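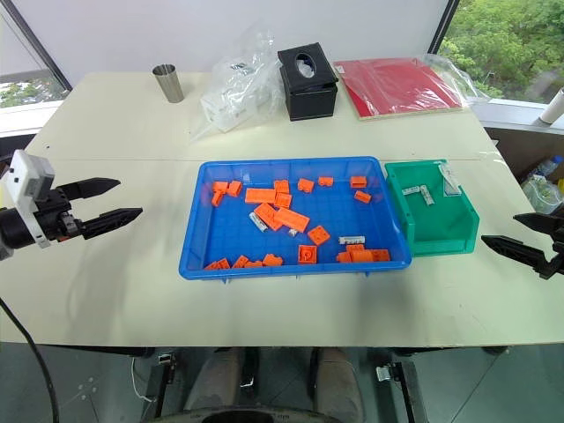

Ebenezer Aidoo told me that anyone who reads the same book every winter must have a lousy memory. I wrote that down and decided to start with it, so hello, everybody!

(Wait for the groan. Hold up the Coltley paperback, the one with the tape on its spine.)

I've read this thing seven times. It has 142 pages and I still slow down before the ferry chapter, just to make it last. My husband can tell from the next room which part I'm at, by the sighing.

Married readers: tell the story of the two bedside lamps. We bought them in Gernitz, and his goes off at ten. Mine goes off at nearly two, on a good book! He sleeps with a sock over his eyes and has never complained, bless him.
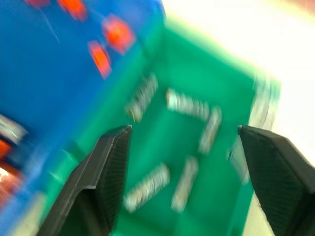 Do I ever get bored knowing the ending? Knowing it lets me watch how the writer gets there, and I find something new each time (last April it was a joke about soup).

Read the soup bit aloud. Slowly, I always rush it.

Then the dog. Keep it short, she chewed the Carnegie Library copy, I paid for it, they were lovely.

Ask who has a book they go back to. Pass the mic to the back row first.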